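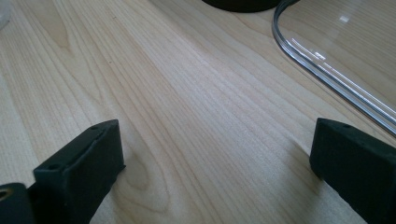
An afternoon with the grippers at Dradulik

Those of you who came along to the open day at the Dradulik workshop in March will already know what a lovely afternoon it was, and those of you who couldn't make it have been asking me for a proper account ever since, so I hope you'll forgive me for going on a bit.

We set off from the Ganby car park after an early lunch, with only one wrong turning (mine, I'm afraid), and were met at the door by Boonmee Meesuk, who looks after the visitors there and who must have the patience of a saint. He gave us tea first and then took us through to the long room, where the hand-held grippers are used at ordinary tables with ordinary kitchen things on them. I had been expecting cages and flashing lights, so it was a pleasant surprise to find something closer to my sister's dining room.

The idea, as Boonmee explained it, is that a person holds the gripper and does a small household job with it, over and over, while the camera on the tool records what the fingers are up to. The recordings are then used to teach a robot arm to do the same job. The fingers themselves are plain black things with sloping tops and little round holes in them, and they looked far too chunky to me for anything delicate. A clear lid lying flat on a pale wooden table is a harder thing to deal with than you would ever guess! The grain shows straight through it, the rim catches the light, and when you are looking from just behind the fingers there is a great deal of bare table and not very much lid.

Several of us had a turn. You squeeze the handle, the fingers close, and you find that your wrist has forgotten everything it ever knew. I managed to get hold of my lid on the third try and was absurdly proud of myself. Boonmee told us that the team had made 691 recordings of lids alone over the winter, and after my 20 minutes at the table I felt a good deal of sympathy for whoever did them.

After that we went next door to see the arm they call Estier, which has been learning from all this. It went for a lid, thought better of it, went again and set it down on a bowl, and got a round of applause. There were plenty of good questions, including a long one about dishwashers - Boonmee says not yet, but do ask him again next year.

Our warm thanks to everyone at Dradulik, and to the Chantharasri bakery for the coconut buns, which did not survive the journey home. There will be another visit in the autumn if enough of you would like one. Places are limited to 20, so please put your name on the sheet by the library door, and let us know if you need a lift from Ganby.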